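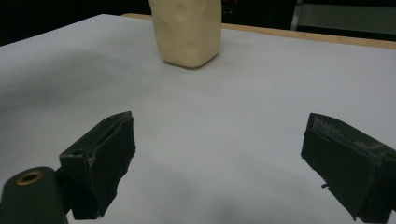 Bathroom Shelf, Part Two

This is the second page of small things from the Flitham house. The first page had the towels, the mirror and the soap dishes. The things here are the ones that get used every morning and that people tend to ask about last, when the towels have already been priced and put in the box.

The list for the house runs to 147 lines. Most of them are kitchen and linen. The bathroom takes up very little of it, and the two items on this page are lines 50 and 51. Begoña Carretero wrote the list in October and Demetrio Tejada has been adding to it since, so the handwriting changes halfway down and the spellings change with it. I have used Begoña's names for things where there was a choice.

Line 50. Small square cup

Cream, with rounded corners and an open top. It is down on the list as "tumbler, bathroom", though Demetrio calls it the toothbrush pot and I think more people would know it by that name. The outside has a faint mottling to it. The rim is lighter than the walls.

I like a square cup on a bathroom shelf. It sits back against the tiles and takes up less room than a round one, and the brushes lean into the corners and stay there. The drawback is cleaning it. A bottle brush goes round the middle and misses the corners completely, so use an old toothbrush and some washing-up liquid, and leave the cup upside down on a folded cloth to drain.

It would do equally well on a desk for pens, or on a kitchen windowsill for teaspoons. It is too small for a plant unless the plant is a very small one.

Line 51. Hairbrush, pink

A vented brush, all one colour, with a straight handle and an oval head. The ribs in the head run in loops, one inside another, with a short straight one in the middle. Begoña put it down simply as "brush" and Demetrio added "hair" afterwards, as there are a clothes brush and two scrubbing brushes further down the page.
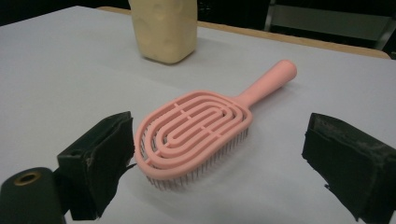
Vented brushes are meant for drying hair. The gaps let the air from the dryer through to the roots, and the hair dries faster than it does over a solid back. They are less good for smoothing. If you want a flat finish you will need a paddle brush as well, and there is one on the Ader page with the travel things.

To clean a brush like this, pull the loose hair out with the end of a comb first, working from the handle towards the tip. Then wash it in warm water with a drop of shampoo. Shake it and lay it on a towel with the pins facing down. Half an hour is usually enough with an open head, and a padded brush can take all day.

Please note that brushes and combs are washed before they leave the house, whatever state they are in when they are listed. This came up on the first page and I should have said so there.

The two together

Lines 50 and 51 can go as a pair or separately. Several people have asked whether the cup would hold the brush. It might hold it by the handle, but I would expect a cup of that size to tip over with a full brush in it — keep the brush in a drawer or on a hook and the cup for lighter things.

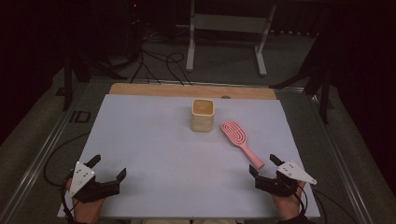

The cream and the pink go together quite well, and I would be glad to see them stay on one shelf. If you want both, put both line numbers in your message and say which you would still want if the other has gone. Demetrio goes through the messages on Thursday evening and replies in the order they came in.

Collection is from the Flitham house by the side gate. Small items can also be left at the Cuesta shop for you, at no charge, provided somebody picks them up within 8 days. After that they go back on the list. Bring a bag, as we have run out of them and the boxes are being kept for the china.

Still to come are the contents of the hall cupboard, the sewing box, and the Wundberg shelves, which have to be emptied before anyone can see what condition they are in. The first page is still up, and anything marked with a line number in brackets there has been promised to someone. The key code for the store cupboard at Cuesta is no longer 2812, so please ask at the counter.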